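Bar Service Trainee (two posts) and Call for Practice Session Participants

Reading time: 6 minutes

Rawashdeh School of Hospitality, Jerkgate

The Rawashdeh School of Hospitality invites applications for two trainee posts in its Bar Service Department. The School is also seeking members of the public to take part in its practice sessions, which begin in November. The two opportunities are separate. Applicants for a post may not also enrol as participants, and details of each are set out below under their own headings.

Background

The Bar Service Department teaches the preparation and service of mixed drinks, with and without alcohol, to students entering hotel, restaurant and events work. Teaching takes place at the School's premises at 87 Harna Street, Jerkgate, where the Department has the use of a teaching bar, a glass store and a preparation room. The Head of Department is Valquíria Barbosa, to whom both trainees will report.

The Department places particular weight on the early stages of the work: laying out a station, handling ice, choosing the correct glass and measuring accurately. Students are not introduced to recipes of more than two ingredients until they can do these things reliably. Trainees are expected to share this approach and to apply it consistently, including when a group is keen to move on.

Each student works at an individual station. A station for the first module consists of a mat, a bowl of ice, a stemmed glass and a jigger, and nothing further is issued until the tutor has checked it.

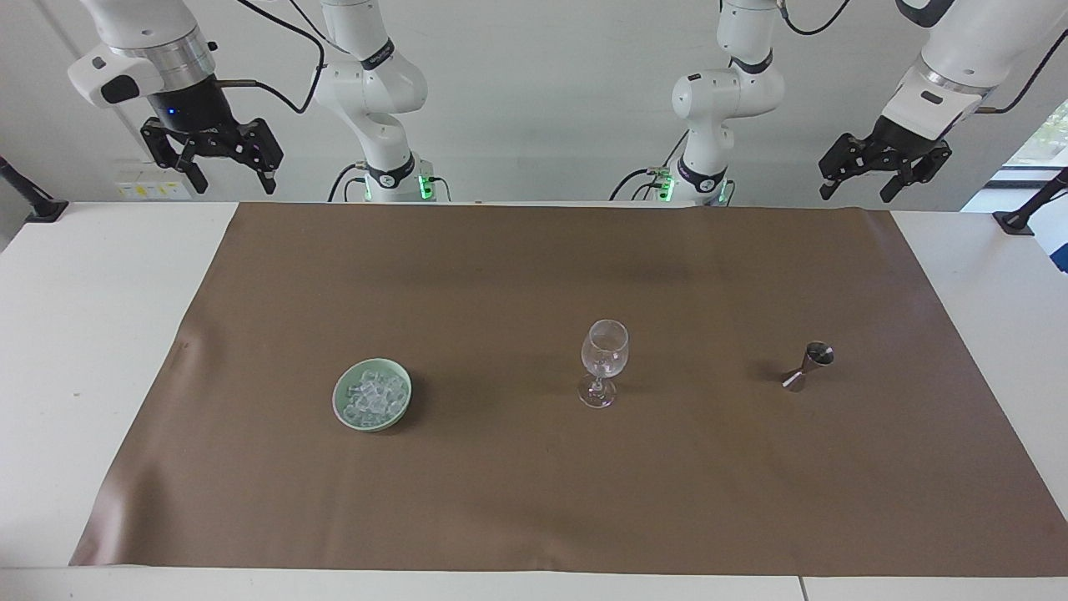

Trainees will be responsible for preparing stations before each class and for returning all items to store afterwards. Glassware is inspected for chips at the rim and foot on issue and again on return. Any damaged item must be entered in the breakages book on the same day and placed in the glass bin, which is kept in the preparation room and is not to be used for general waste.

The trainee posts

Two full-time posts are available, each for a fixed term of 80 weeks. The posts are based in Jerkgate, with occasional attendance at the School's second site in Purnska, for which travel costs are repaid on production of receipts.

Main duties

The postholders will:

- prepare and clear student stations for the introductory and intermediate modules
- demonstrate measuring, pouring and basic garnishing to small groups under the direction of a tutor
- produce, store and distribute ice in line with the Department's hygiene procedure
- wash, polish and store glassware, and clean jiggers, spoons and strainers between classes
- keep the stock record for syrups, juices, mixers and spirits, and report shortages to the Head of Department
- assist with the assessment of students by recording measured volumes on the forms provided
- attend the weekly departmental meeting and take notes when asked to do so
- undertake other duties appropriate to the grade.

Evening work will be required during assessment periods. Hours worked in the evening are taken back as time off within the same month.

Person specification: essential

Applicants must be aged 18 or over at the date of appointment and must have the right to work. They must be able to stand for long periods and to lift full crates of glassware safely, with reasonable adjustments where these are needed. A clear speaking voice, legible handwriting and a good standard of personal presentation are required. Applicants must be able to show that they have worked with the public in a paid or unpaid capacity.

Person specification: desirable

Previous bar or restaurant work is an advantage, as is a current food hygiene certificate. Applicants without a certificate will be entered for one by the School during their first term. A second language is welcome. Knowledge of cocktails beyond the basic list is not required, and applicants should not send recipes with their application.

Training provided

Trainees follow the Department's own programme alongside their duties. The first 3 weeks are spent in observation and practice, with no teaching responsibility. Measuring is then assessed using water, first with the larger cup of the jigger and afterwards with the smaller. The trainee fills the cup level, brings it to the glass and empties it in a single movement, without touching the rim and without spilling on the mat. Speed is recorded but does not form part of the mark.
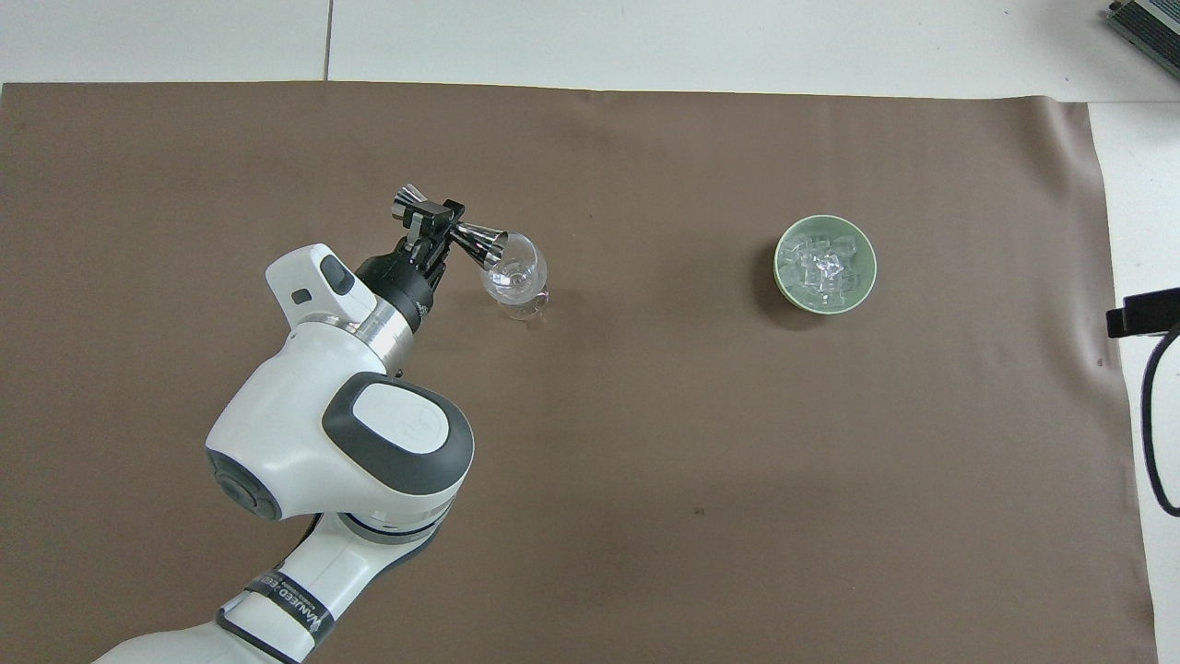

The second stage covers ice, including storage, the use of scoops and the effect of melting on the strength of a drink. Ice must never be handled with bare fingers or scooped with a glass. The third stage introduces stirring and shaking, and the fourth is devoted to service at the table. A trainee who does not pass a stage may repeat it once. On completing all four stages the trainee receives the School's certificate in bar service and may apply for a tutor's post should one fall vacant.

Uniform is supplied and laundered by the School. Black shoes with a closed toe and a non-slip sole must be provided by the postholder.

Terms of appointment

Pay is at the second point of the School's support scale. Trainees receive the same annual leave as other support staff, to be taken outside teaching weeks, and a hot meal on each working day when the training kitchen is open. Appointment is subject to two satisfactory references, one of which should be from a current or recent employer or teacher, and to a probationary period.

How to apply

Application forms may be collected from the reception desk at Harna Street or requested by post. The completed form should be accompanied by a letter of no more than two pages, explaining how the applicant meets the essential requirements. Please quote reference 948 on the form, on the letter and on the envelope. Applications must reach the School by noon on the closing date shown on the form. Late applications will not be considered.

Shortlisted applicants will be invited to an interview and a short practical exercise. The exercise consists of laying out a station from a written list and pouring two measures of water. All equipment is supplied, and applicants are asked not to bring their own. The panel will be chaired by Valquíria Barbosa. Applicants who have not heard from the School within a month of the closing date should assume that they have been unsuccessful on this occasion.

Call for participants: practice sessions

In the second half of the term, students serve members of the public under supervision. Participants are seated at the teaching bar, place an order from a printed list and complete a short comment form on the drink and the service received. No knowledge of drinks is needed. Each session begins at 6.30 pm and ends no later than 8 pm.

Participants must be aged 18 or over and should bring proof of age. Every drink on the list is available in a version without alcohol, and participants may ask for this at any time, including part way through a session. No participant will be served more than two drinks containing alcohol. Those who intend to drive should tell the supervising tutor on arrival and will be served only drinks without alcohol.

There is no charge and no payment is made for attendance. Light food is provided. Allergies and dietary needs must be stated on the booking form, as several of the syrups used by the Department contain nuts, and citrus fruit is cut at the bar throughout the evening.

Comment forms are seen by the student and the tutor and are kept until the end of the academic year. Participants are asked to write freely about delays, incorrect orders and drinks that were too weak or too warm, and to avoid discussing marks with the students themselves.

The teaching bar is on the ground floor and has step-free access from the courtyard. A section of the counter is set at a lower height for seated guests, and should be requested when booking. Cloakroom space is limited, and large bags cannot be stored.

Booking forms for the practice sessions are available from reception. Places are given in order of receipt, and a participant may attend one session per term. Parties of more than four cannot be accommodated at the same sitting. Anyone unable to attend after booking is asked to inform reception as early as possible so that the place may be offered to another person.

Enquiries about either opportunity should be made in writing to the Bar Service Department at the Harna Street address.

Recent notices

Kitchen Porter, part-time, Purnska site
Evening course in table service: places remaining
Changes to reception opening hours
Call for participants: training restaurant lunches
Sale of surplus crockery and linen
Tutor in Pastry, maternity cover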